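4.2 Where fruit is kept between purchase and eating

In the first part of the study we asked the households only what they buy and how often. The answers did not explain why so much fruit is thrown away. For this reason we looked in the second part at the places where fruit is put down in the kitchen, and for how long it remains there. The kitchens were visited in August in two housing areas, Nilmont and Pisside, and the households kept a simple diary between the visits. In total 249 diaries were returned in a condition which allowed us to use them.

We use three names for the storage places. "Open place" means a table, a worktop or a windowsill, with or without a container. "Cold place" means the refrigerator, including the door. "Closed place" means a cupboard or a drawer. A fruit which was moved from one place to another was written in the diary two times, and the date of the move was noted by the household. Fruit which was already cut is not included in this section.

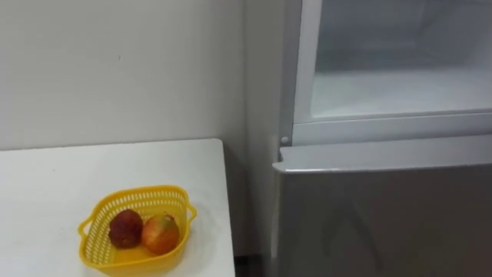 Figure 3. Fruit basket on a table next to an open refrigerator.

The open place was the most usual first place for whole fruit in both areas. Many households told us that they do not decide about this at all: the bag is emptied where there is space, and the fruit stays. The container has some influence on what happens later. In a deep bowl the lower fruit is not seen, and bad spots are found late. A basket with a perforated body, such as the yellow plastic one in Figure 3, lets air pass from the sides, and with only two pieces of fruit lying next to each other both can be checked from above. The distance to the refrigerator was less important than we expected. Even in kitchens where the table stands close to it, the fruit was seldom moved before the first soft spots were noticed.

Mixed storage was also common. Apples were kept together with other kinds in one container in most of the diaries, and few households separated them on purpose. It is well known that ripe apples give off ethylene and that this can make some other fruit ripen faster. When we mentioned this during the visits, several households had heard of it for bananas but did not connect it with apples.

For the weighing we followed the procedure of Simanjuntak, with one change. The original procedure uses a fixed load of 800 g for each container. This was too much for the smaller baskets, so we used 600 g for these and kept 800 g for bowls and boxes. The containers were weighed in the evening, before the meal, and the thrown fruit was collected in a separate bag. In Pisside there were 40 households which forgot the bag at least one time. Their diaries are used for the storage places but not for the weights.

A limit of this method is that the visit itself may change the kitchen. Some tables were probably cleaned before we came, and the amount of fruit on them may not be the usual one. The diaries are less affected by this, and where the two sources disagree we have followed the diary. The weights are treated in section 4.3.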